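Gerkanel word list, README

Hi, and thanks for downloading this! Gerkanel is a list of kitchen and pantry words collected from handwritten recipe cards, with the spellings left exactly as the cooks wrote them. I started it because I kept running into my grandmother's "tomatoe" and "cinamon" and wanted to know who else spelled that way (lots of people, as you'll see).

What's in the folder

words.txt is the main list, one entry per line, tab between columns. The columns are the word as written, the standard spelling, the card number and a notes field that is mostly empty. cards.txt has one line for each of the 336 cards, with the kind of dish and the decade if there was one on the card. odd.txt is where I put the 72 words I couldn't match to anything. If you know what "pellow flour" is, please write to me.

Last updated February 6, 2001.

Where the cards came from

Most are from a box Elvira Ticona bought at an estate sale and very kindly let me keep over the winter. The rest came from Sizwe Steyn's aunts, who mailed me photocopies, and a few from my own kitchen drawer. I typed everything in myself, and then Madhu Nigam went through the whole thing again with the cards beside her and caught a pile of my typos, which is a funny problem to have in a list of misspellings! If you see a mistake and can't tell whether it's mine or the cook's, ask me and I'll pull the card.

How I decided things

Abbreviations stay as they are, so you'll find "tsp", "tsp.", "teasp" and "t" as separate entries. Capital letters stay too. I left out people's names and brand names. If a word was crossed out and written again, only the second try went in, except on cards 2 and 15, where the crossed-out word was the more interesting one and I couldn't help myself.

Stains were the hard part. When butter or whatever it was had eaten a letter, I put a question mark in its place. I didn't guess, even with "va?illa".

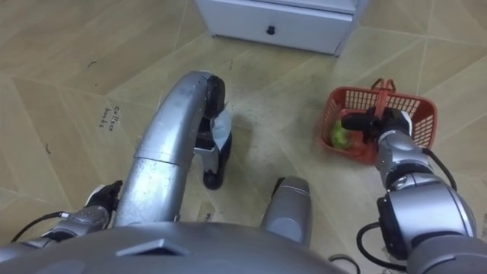 Opening the files

Any text editor will do. If you pull words.txt into a spreadsheet, tell it the separator is a tab, or the fractions will wander off into the wrong column. Some spreadsheets also turn 1/2 into a date, so set that column to text first.

Still to do

Sort the measurements out from the ingredients. Add the bread cards Alcides Paucar promised me (he says May). Decide if "oleo" deserves a note of its own.

Use the list for anything you like. A mention would be nice, and if you have a recipe box of your own sitting around, I'd love to hear about it.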